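Home & Workshop > Lubricants & Care > Fine Oils

Reading time: 3 min

Larkard Fine Oil No. 4, 30 mL needle bottle

Back in stock as of Fri 4 May. Sorry for the wait, the January shipment went quicker than we thought and then the caps were held up.

Light, clear oil for small moving parts. Hinges on eyeglasses, sewing machine hooks, fishing reels, clock pivots, camera tripods, pocket knives, scissors, the little wheel on your can opener. Anything with a pin through it, pretty much. Not for chainsaws, not for bike chains (see Adance Chain Wax for that), not for anything that touches food.

What you get: one 30 mL bottle, steel needle tip, screw cap with a wire plug. Colour of the bottle has changed from amber to clear, same oil. Label is new too. If you get an old amber one it's just the end of the box and there's nothing wrong with it.

How much to use. Less than that. One drop per pivot, work the joint back and forth, wipe off whatever comes out the sides. Most of the returns we get are sewing machines that somebody flooded, and then the lint sticks and you've got felt in there instead of oil. If you can see it sitting on the outside there's too much.

Clean first. Old oil goes to varnish, esp. in clocks and older sewing machines, and fresh oil on top only loosens it for a week or so. A bit of the Haddadin cleaner on a cotton swab, let it dry right off, then oil.

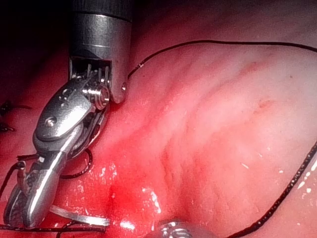 Reels — a drop on the handle knob, a drop on the bail pivots, a drop on the line roller. Leave the main gear alone, that wants grease. We carry the Diltaton blue grease in the small tub, it's on the next page over. Don't mix the two in the same spot, you end up with soup.

Locks: no. People ask every week. Use graphite or a dry lube. Oil in a lock is fine until the first dusty month and then you're calling someone.

Cold weather. Stays thin in an unheated garage all winter, we've had a bottle on the sill by the back door for years and it still comes through the needle. It does get a bit slower to drip when it's really bitter. Keep it in your pocket for a few minutes.

Smell: next to none. Stains: will mark light fabric, so run some scrap through the machine after oiling before you put anybody's wedding dress under the needle.

The needle. It is sharp enough to be annoying. Keep the wire plug in when not in use, otherwise the tip gums up and you'll be poking at it with a pin. Lost the wire? Email us, we have a jar of them, no charge if its going in with another order. Keep away from kids and don't carry it loose in a toolbag, the cap is good but not that good.

Sizes
30 mL needle bottle — in stock
171 mL refill, plain cap — in stock, low
4000 mL shop jug — special order only, pick up preferred, heavy

The refill has no needle. Please read that twice, we get emails. You need the small bottle to go with it, or a syringe of your own.

Customer note from Ulla Hellström, who does clock repairs out of her house: "Good for the strike side and general pivots. I still use something else on the fine watches. Wish the bottle stood up better when nearly empty." Fair. We've asked for a wider base, no word yet.

Shipping. Ships by ground only, no air, so island and northern addresses take longer and theres nothing we can do to hurry it. Unopened bottles can come back in the original box. Opened ones can't, unless it leaked on the way, in wich case send us a photo and keep the bottle upright.

Store at room temp, cap on, out of the sun. Take empties to your local hazardous waste day, not the blue bin.

Filed under: Fine Oils, Sewing, Clocks, Reels & Small Tools

Contact us | Shipping & returns | © Larkard Supply. All rights reserved. | Back to top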